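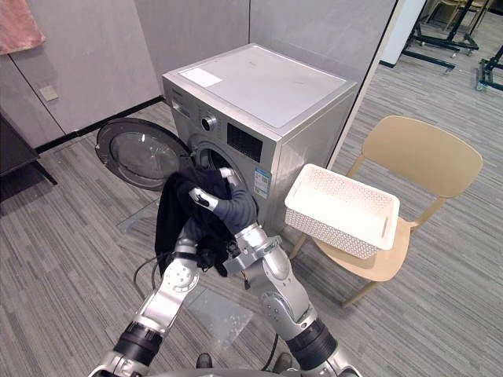 2 min read

Filed under: Automation > Budgets & Buying

Quick one this month, the budget sheets are due back in December and I've had the same email from half the list. What do we put down for a laundry robot? The arm price? Arms plus hands?

Short answer, more than the arms. Longer answer below, typed fast.

Start with the job. Ours is dark clothes and a front loader, two arms, one gripper and one fingered hand. Write your job down that plainly before you ring anybody. Trikton and Jodora will both quote you off a one line email and the quotes won't match, because they've each guessed at a different job. Ask for the hands as a seperate line. Ask what a replacement fingertip costs. Ask who pays shipping when a wrist goes back.

Then the washer. Do not buy the fancy one. Plain front loader, door that swings right back out of the way, one knob. We paid 800 for ours delivered and Ghada Hourani talked me out of the model with the touch panel, which would have eaten another chunk for nothing. Measure the door swing. Measure it again with the arms in place. Budget for the small stuff too, floor mat, a chair at the right height, a basket with a proper handle slot. Small stuff came to 49 for us. It never gets on the sheet and then it comes out of somebody's travel money.
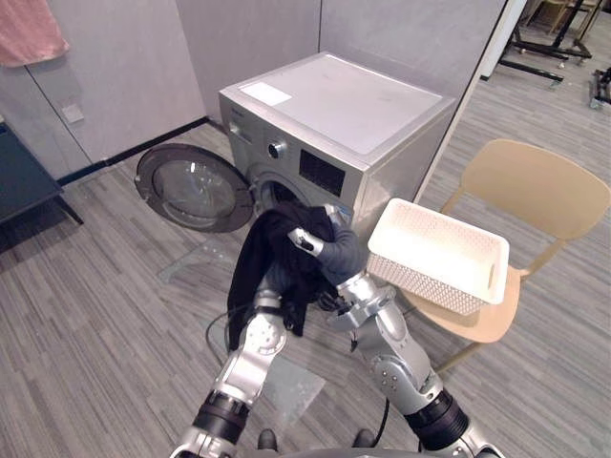
Cables. Put a line in for cable management, whatever you think it'll be, double it. Darwish do decent sleeves, slow to ship. Same for spare gripper pads, order them with the first PO or you'll be doing a second one by spring and purchasing will want to know why.

Service contracts. Hussam Twal went through 3 of them for us and the one to read twice is Nullen's. Good response time, but fabric handling counts as "non-standard use" unless you get it written in. Get it written in. They did it for us without a fight, took 2 emails.

Floor space is the one I'd push hardest. Arms, washer, somewhere to put the basket, plus room for a person to get in behind. If you're renting by the square foot that's a real number, every month, and it belongs in the robot budget and not in "facilities."

Staff hours I'm leaving for next time, it needs its own item. Hussam has a spreadhseet, reply to this and he'll send it over. If you've already got a quote back from Jodora for the hands I'd like to see it, prices blacked out is fine.

You're recieving this because you signed up for monthly updates. Unsubscribe | Manage preferences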